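Teaching two arms to put fruit in a bag, where do we start?

bagel_and_wires
Our school club finally gets to work with two arms at once and I'm so excited I can hardly sit through lunch! The task we picked is moving play fruit between a plate and a thin plastic shopping bag. We drive the arms by hand, record every try, and train on the recordings. We have 23 good tries so far. The grapes are fine. The bag is the hard part, it folds over and the wrist cameras lose everything. Should we switch to a stiff box for now? And does the order of the fruit matter?

tallpinecoder
Keep the bag! Ours was a mess for weeks and it was still the best project we ever did. Give one arm the job of the bag and let the other one handle fruit, and don't swap jobs until you have plenty of tries. We got our first decent run at 600. Pictures from our table, two arms, a bag, and fruit: 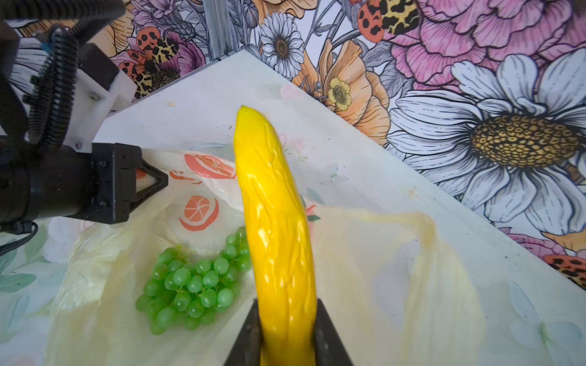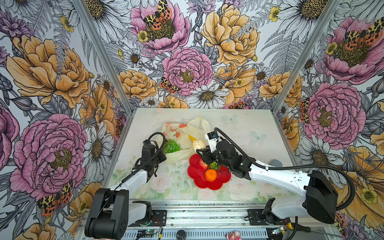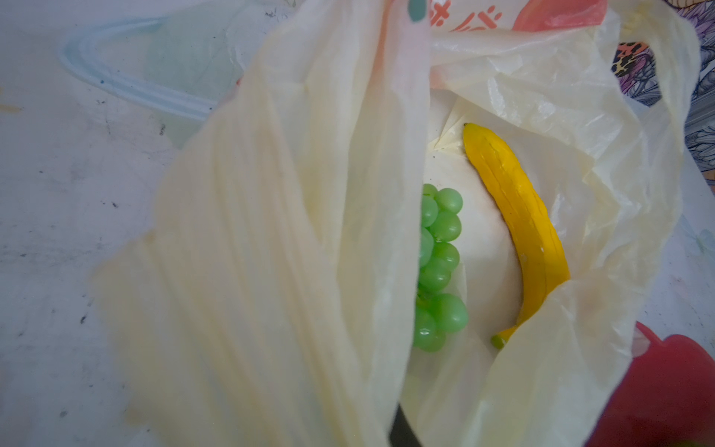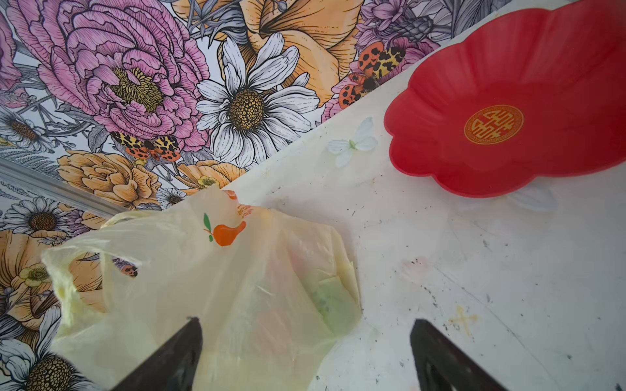
Gekano Student Robotics Club, Manipulation Team

Look at the third one, where the flap hangs over the left side of the bag. A wrist view like that only gets you half the inside, so record from a fixed camera too (the second picture is ours) and train on both. We also change where the plate and bag sit between tries, and I can't say enough good things about that. As for order, we mixed it up. The banana was my favorite to practice with, it's long and you can grab it low and stand it up.

quietgasket
box is easier but you'll have to redo it all later. we stopped at 798 tries with a bag and wished we had more

mossy_encoder
Seconding the fixed camera. For the Cuvov student challenge we threw out a whole batch of tries over a bumped wrist camera, so check the mounts before each session. Slow down near the bag handles too. Have fun with it, two arms is a blast!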